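Tuesday, 7:40, sorting room, Kistby

Continued with the small parts from the Harasym delivery. Yesterday evening I left the shelf labels half done, so first thing in the morning I finished these. The new labels stick better than the old ones, but they must be pressed with the thumb at all four corners. The printer still cuts the last letter when the name is long. I shortened "Cistwood brackets, left" to "Cistw. br. L" and wrote the full name in the book.

The list from the office says 3,408 pieces in total. I checked only the first part of it, 624 pieces, and 7 of them were in the wrong bag. All 7 were the short type mixed with the long type. They look almost the same when they are lying down, so please stand them next to each other before you decide. I put the wrong ones in an envelope and the envelope is in the top drawer, with the delivery note.

Washed the plastic trays after lunch. Warm water and a little dish soap are enough, the strong cleaner makes the surface cloudy. Two trays have cracks in the corner – I kept them for dry paper things only. The Herico trays are deeper and harder to stack, so they go on the bottom shelf from now on.

About the gray metal bin. I would like that we agree on one way of using it. My proposal is that the parts for checking stay together at one end, and the rest of the floor is kept free. It was like this today and I found the work easier.

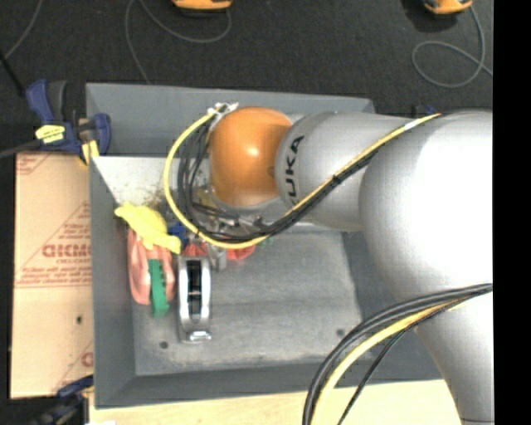
The floor of the bin is scuffed, with pale marks from wear, but I don't think we need a new one. The brownish stains on the whitish panel at the far end are more ugly. I will try baking soda and a soft cloth on a small spot first, and if it does not help I leave it so.

For tomorrow: bags 8 to 18, new roll for the label printer, ask the office if the short type can come in a bag of different color. The good scissors are missing again – if you have them, please put them back on the hook by the door.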